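Kategorie: Schulfahrten und außerschulisches Lernen

Sehr geehrte Mitglieder der Liste,

die Fachgruppe Außerschulisches Lernen hat das Verfahren für die Studientage im Schullandheim Brollurdale neu geregelt. Anmeldungen für den Jahrgang 8 sind bis Ende April über das Sekretariat einzureichen. Der Eigenanteil beträgt 133 Euro je Schülerin und Schüler – Verpflegung und Eintritt in den Steinbruch Stockdale sind darin enthalten. Für Familien mit Unterstützungsbedarf stehen im Fahrtenfonds 3000 Euro bereit; Anträge werden vertraulich behandelt.
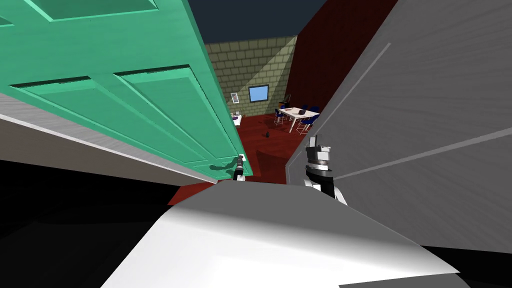 Tür mit silberfarbenem Griff, simulierte Ansicht

Begleitende Lehrkräfte legen vor Abreise die Gefährdungsbeurteilung und die Liste der Notfallkontakte vor. Das Formular Dekeo ersetzt die bisherige Einverständniserklärung; ältere Fassungen werden nicht mehr angenommen. Für die Geländearbeit benötigen alle Teilnehmenden festes Schuhwerk. Mobiltelefone verbleiben während der Exkursionen in der Unterkunft.

Die Vorbereitung im Unterricht umfasst eine Einheit zur Kartenkunde und eine zur Gesteinsbestimmung. Die Arbeitshefte werden vor Ort weitergeführt und nach der Rückkehr bewertet.

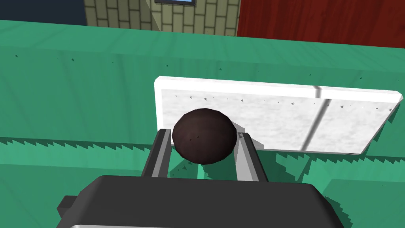 Gareth Penrose schrieb hierzu:

> Ich bitte um Klärung, ob die Anzahlung auch dann fällig wird, wenn über
> einen Antrag an den Fahrtenfonds noch nicht entschieden ist. Im letzten
> Durchgang haben mehrere Familien deshalb auf die Anmeldung verzichtet.
> Ferner fehlt im Rundschreiben ein Hinweis auf die Rückkehrzeit.

Zur ersten Frage: Die Anzahlung ruht bis zur Entscheidung über den Antrag. Der Platz bleibt in dieser Zeit reserviert. Die Rückkehrzeit wird mit dem endgültigen Programm mitgeteilt, sobald das Busunternehmen Nekau den Fahrplan bestätigt hat.

Rückfragen zum Programm richten Sie bitte an Leire Mateos, Fragen zur Abrechnung an das Sekretariat.

Mit freundlichen Grüßen
Freya Tunstall
Fachgruppe Außerschulisches Lernen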